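생활용품 > 수납·정리 > 책상 정리함

Hakitz 탁상 정리함, 살 만한가

공유 20 · 댓글 10

Hakitz 정리함 상품 페이지에는 '책상이 두 배로 넓어진다'고 적혀 있다. 책상은 넓어지지 않는다. 위에 있던 물건이 통 안으로 들어갈 뿐이고, 통도 자리를 차지한다. 우리 매장에서도 취급하는 제품이지만 이 문구는 빼고 소개한다.

기본형은 칸막이가 없는 사각 통이다. 펜을 세우면 한쪽으로 쏠리고, 클립이나 메모지는 바닥에 깔려 결국 손으로 뒤지게 된다. 칸막이는 별매인데 개당 3,000원을 받는다. 두 개는 있어야 쓸 만하니 처음부터 가격에 넣고 비교하는 편이 낫다.

제조사는 무게 513g을 '묵직한 안정감'이라고 부른다. 가득 채웠을 때 얘기라면 모르겠는데, 빈 통은 팔꿈치로 건드리면 밀린다. 바닥에 붙이는 미끄럼 방지 패드는 Maltier 것을 따로 사서 붙였더니 나아졌다. 이런 건 기본으로 넣어 줄 만도 한데 구성품에 없다.

흰 상판 위의 상자들 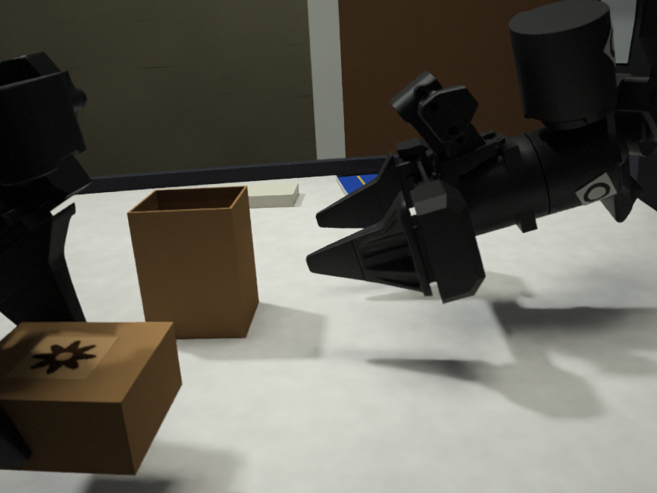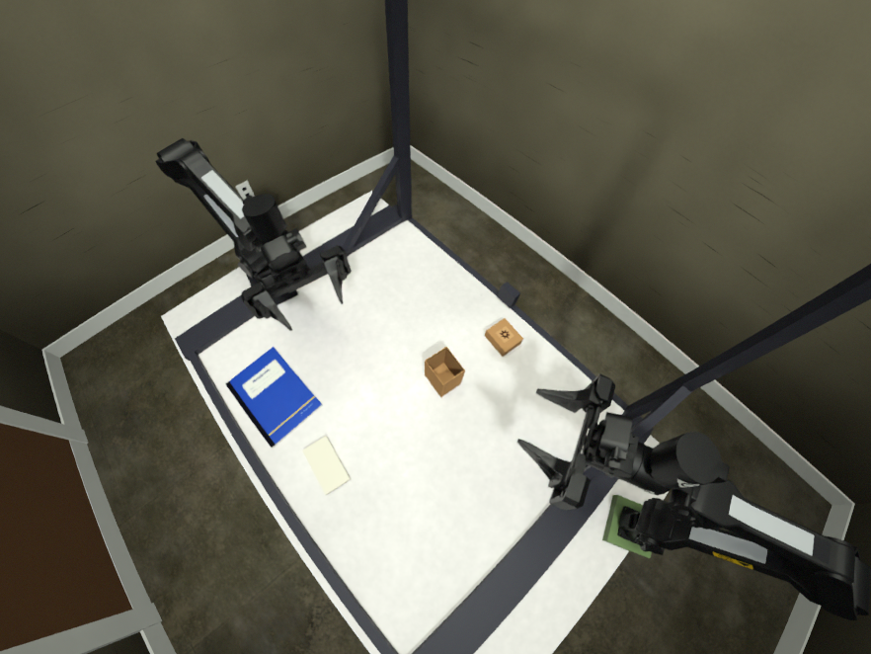 마감은 편차가 있다. 입고분 가운데 모서리가 거친 것이 섞여 있었고, 수입사 Skollari에 문의하니 '소재 고유의 특성'이라는 답이 왔다. 담당자 Panagiotis Gashi 씨는 사포로 가볍게 문지르면 된다고 했다. 돈 주고 산 물건에 사포질을 하라는 말이 썩 반갑지는 않다. 우리 쪽에서 출고 전에 모서리를 확인하고 있으니, 그래도 거친 제품을 받으면 교환을 신청하면 된다.

비슷한 가격대의 Minja와도 많이들 비교한다. Minja는 안쪽이 얕아서 긴 자나 가위가 불안하게 선다. 대신 칸이 나뉘어 나온다. 필기구 위주라면 Minja, 충전기나 테이프처럼 부피 있는 것을 한데 넣을 생각이면 Hakitz 쪽이다. 둘 다 A4 서류는 눕혀서 들어가지 않는다.

'친환경 도료'라는 표시도 있는데 근거 서류를 요청해 둔 상태고 아직 받지 못했다. 받기 전까지 이 항목은 상품 정보에 올리지 않는다.

구성: 본체 1개, 설명서
별매: 칸막이
반품: 수령 후 10일 이내, 패드를 붙인 제품은 제외
재입고 예정: 9월

태그: 책상정리, 탁상수납, 사무용품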